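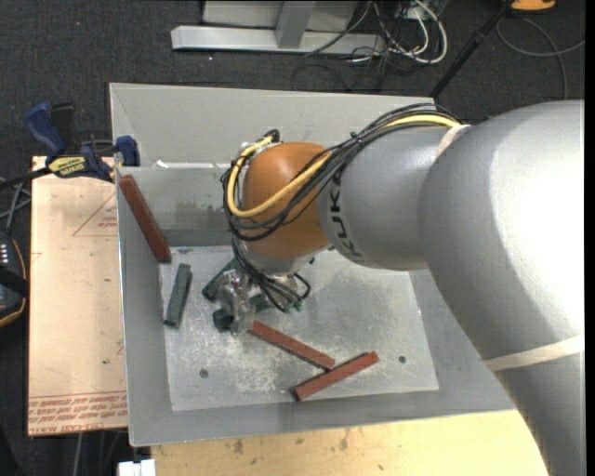 2022년 11월 12일

오전 내내 블록을 정리했다. 10월부터 미루던 일이다. 선반 아래 칸에 상자째 쌓아 둔 것을 전부 꺼내 색깔별로 나누고, 금이 간 것은 따로 빼고, 나머지는 닦아서 다시 넣기로 했다. 금속 통은 바닥이 하얗게 긁힌 자국투성이고 군데군데 거뭇한 얼룩도 있다. 초록 블록과 적갈색 블록이 같이 들어 있고, 적갈색 하나는 왼쪽 벽에 비스듬히 기대어 있다. 얼룩은 마른 수건으로 문질러 봤는데 그대로였다. 주방 세제를 묻혀서 다시 문지르니 수건만 까매졌다. 내일 베이킹소다로 한 번 더 해 볼 생각이다. 긁힌 자국은 어차피 안 없어질 테니 그냥 둔다.

블록은 Podora에서 산 것과 Raudsepp에서 산 것이 섞여 있다. 크기는 거의 같은데 나란히 놓으면 Raudsepp 쪽이 조금 두껍다. 그래서 한 상자에 섞어 넣으면 뚜껑이 들린다. 처음 살 때 이걸 알았으면 한 군데서만 샀을 것이다. 이번에는 상자 옆면에 회사 이름을 적어 붙였다. 글씨가 삐뚤어져서 한 장은 다시 썼다. 테이프가 거의 다 떨어져서 마지막 상자는 종이를 풀로 붙였다. 며칠 지나면 떨어질 것 같다.

블록 상자를 치우다가 뒤쪽에서 작년에 찾던 줄자와 반쯤 쓴 사포 뭉치가 나왔다. 줄자는 그사이 새로 하나 샀으니 이제 두 개다. 사포는 400방짜리만 남기고 나머지는 버렸다. 170밀리 나사라고 적힌 봉투도 있었는데 안에는 짧은 나사만 들어 있었다. 누가 적었는지 모르겠다. 글씨를 보면 나인 것 같기도 하다. 봉투째 공구함에 넣었다.

점심은 어제 끓인 미역국에 밥을 말아 먹었다. 김치가 많이 시어서 저녁에는 볶아야겠다고 생각했다. 먹고 나서 바로 일어났어야 했는데 의자에 앉은 채로 한참 졸았다. 깨 보니 벌써 해가 건물 뒤로 넘어가 있었다. 요즘은 해가 짧아서 오후가 금방 간다. 창가 쪽이 특히 추워서 양말을 하나 더 신었다.

오후에는 블록을 닦았다. 대야에 미지근한 물을 받아 놓고 수건을 적셔 한 면씩 닦는 식이다. 물에 담가 버리면 빠르겠지만 지난번에 그렇게 했다가 말리는 데 사흘이 걸렸고 냄새도 났다. 적갈색은 먼지가 묻어도 표가 덜 나는데 초록은 손자국까지 다 보인다. 초록부터 시작한 것이 실수였다. 닦아 놓은 것을 다른 블록 만지던 손으로 옮기다 보니 다시 더러워졌다. 결국 장갑을 새로 꺼냈다. 다음에는 적갈색부터 하고 물을 갈고 나서 초록을 한다.

닦은 것은 신문지를 깔고 널어 두었다. 자리가 모자라서 복도 쪽까지 펴 놓았다. 지나다닐 때 발로 찰까 봐 벽에 붙여 한 줄로 놓았다. 모서리가 깨진 것은 종이봉투에 따로 담았다. 버릴지 말지는 아직 정하지 않았다. 작은 조각은 책상 다리 밑에 괴는 데 쓸 수도 있다.

저녁 무렵에 Condden에 전화해서 뚜껑 있는 상자를 더 주문했다. 지금 쓰는 것과 같은 크기는 품절이고 높이가 110밀리인 것만 있다고 해서 그걸로 했다. 좀 낮지만 블록을 눕혀서 넣으면 들어간다. 배송비를 따로 받는 줄 몰랐다. 전에는 안 받았던 것 같은데 영수증을 찾아봐도 안 나왔다. Trurncombe 것도 알아볼까 하다가 귀찮아서 말았다.

김치는 볶았다. 설탕을 조금 넣었더니 먹을 만했다. 허리가 뻐근해서 파스를 붙였고, 손끝에서는 아직 세제 냄새가 난다. 적갈색 블록은 반쯤 남았다. 내일 아침에 신문지부터 갈고 이어서 한다.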